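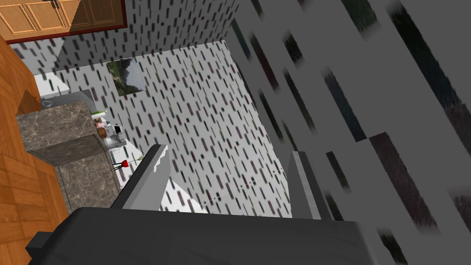

## Kitchen move, week 2

Quick one, typing this with a sandwich in the other hand.

So the kitchen. Still not done. I know I said end of February and I know my sister is going to screenshot that. The sink is in, the stove is in, the fridge is living in the hallway like a large rude guest. We are washing dishes in the tub. Don't recommend it, my knees are shot.

Big news is the money. Total so far is 2,145 dollars, and that's with me doing the painting and Kamran doing the tile for beer and lamb chops. I had a number in my head that was a lot smaller. Where did it go?? Mostly plumbing. The old shutoff valve under the sink crumbled when I turned it, so that was an emergency call, and then the guy found the drain line was running uphill for the last couple feet. Uphill! For thirty years people just poured water in there and hoped.

Then the shelves. Ordered from Flornik, came in the wrong depth, sent back, came in the wrong depth again. Third set is on a truck somewhere. Florian at their support desk has been really nice about it and I feel bad for how I sounded on the first call. Sorry Florian.

### Paint

Went with the Zerkine eggshell in the end. Two coats and it still looked patchy by the window so I did a third at like 11 at night with a headlamp on. Looked great. Came down for coffee and there was a drip the length of my hand dried on the wall. Sanded it, touched it up, you can see the touch up if you stand by the door. So don't stand by the door.

Color is sort of an oatmeal. Bushra calls it "landlord." She's not wrong but it's warm in the evening and I like it, and she picked a green for her bathroom that makes everybody look ill.

### Stuff I'd do different

- Measure the doorway BEFORE buying the fridge. Had to take the door off, then the trim, then a strip of skin off my thumb.
- Label the screws. I have a yogurt tub of mystery screws and a cabinet with no handles.
- Buy the good tape. The cheap stuff pulled nearly 200 square inches of new paint off with it. (yes I worked it out, I was mad)
- Eat before going to the tile store.
- Keep one pan unpacked. We packed every pan. Ate toast for four days.

### What's left

Shelves, obviously. Baseboards. The light over the table, which I want to be the Gitska one with the round shade but it's backordered and the other half of this household thinks a bulb on a wire is fine. Grout sealer, which stinks, so waiting for a day I can leave the windows open. It was 20 something degrees this morning so not soon.

Also somebody needs to decide about the back wall. Ilse next door has a stack of old pine boards in her garage she says I can have, would be nice as a ledge for spices and teh radio. Or it'll be another project that sits half done until summer.

Comments are working again btw. If you've sealed grout in the winter tell me how you did it, and if anybody has a spare cabinet handle, brushed steel, 3 inch between the holes, I will trade you for lemons. Ok lunch is over, gotta run.

Talha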